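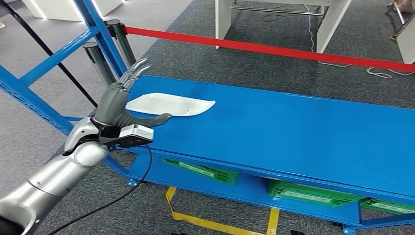
Teaching the tray pick, week whatever

Quick one tonight, been on my feet all day and the notes are a mess.

So the job right now is foam trays. Tray on the blue bench, hand comes over the near edge, gets its fingers round the end, lifts, sets it down again. Sounds like nothing. We've been at it since the new year and I still mess up one in every handful.

How it works for us: one person drives, glove and a foot pedal, arm copies. Pedal down = recording. Pedal up = done, keep or bin. Naheed Kakakhel drives better than me, much better, and I'm trying to work out why. Slower at the start I think. And she doesn't fix things halfway. If the grab is bad she lets it be bad, bins it, goes again. I always try to save it, wiggle the thumb, scoot the tray, and then there's ten seconds of wiggling in the data and guess what the policy learns. Wiggling.

Thumb is the whole problem btw. A tray this shallow, the rim is thin, the thumb wants to go under and the fingers want to go over and if they close at the same time the far end kicks up. Thumb first. Then fingers. Wrote it on tape and stuck it to the pedal.

By hand vs by remote

Tried both this month. By hand means you put the arm in the floppy mode and push it around yourself, hold the wrist, walk it through. Nice because you can feel the weight and when it hits something. Bad because it's only really the arm you're teaching, you can't hold an arm and pose five fingers at once, I tried, I looked like I was wrestling a heron. Also your own arms end up all over the camera view and then they aren't there at playback.

Remote is more tiring than I expected. No feel at all with our glove so you go by eye, and depth is awful when you're standing off to the side. I moved two steps left and my success went way up, so stand where you can see the gap under the tray. Should of done that on day one.

We settled on remote for the hand stuff and hand guiding only for getting the arm to a good starting pose. Ostrowski (the project, it's just what the folder is called) wants 2000 good takes before anyone trains anything serious. We did 25 this morning before the glove needed recalibrating. You can do the math, I'd rather not.

Things I changed

Start pose different every take. I was starting from the exact same place like a robot, ha. Now I nudge the arm a bit before each pedal press.

Tray angle different every take too. Straight, slanted, far end left, far end right. Slanted is harder and so worth more.

Breaks after 17 takes. Past that my grabs get lazy, you can see it in the playback, fingers closing way before they're there.

Cable check. The black one off the wrist hangs in a loop and if you come in low it can drag. Look at the loop, then press the pedal. Every time.

Bigger stuff

Then we had a go at something larger and shinier, and very different from a foam tray. Curved and smooth, no rim, no edge to hook. The finger goes underneath and takes the load, and the top side just presses. For that kind of thing I quit trying to pinch and just cradle. Naheed's word. Close slow, wait, then lift.
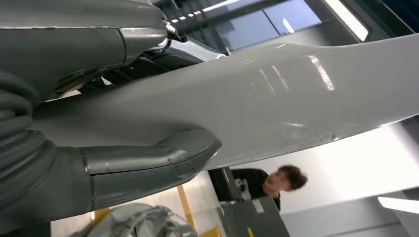
Finger underneath, linkage on top. Wrist view.

What I like in the wrist view is you see the contact. What I hate is a big object fills up everything and you can't tell where the rest of the room went. So we log the head view too and I flip between them when I'm sorting takes. If the two don't agree about whether it was a good grab, bin it.

Glare is a pain as well, you get long white streaks from the ceiling lights right across anything glossy. Going to ask if we can kill one bank of lights. Or throw a cloth over something. Dunno yet.

Next up is a second person on the glove so it isn't all my bad habits in there. And 2 new pedals because this one sticks. If anybody has a pedal they like for this, comments are open, cheap preferred.

Ok bed.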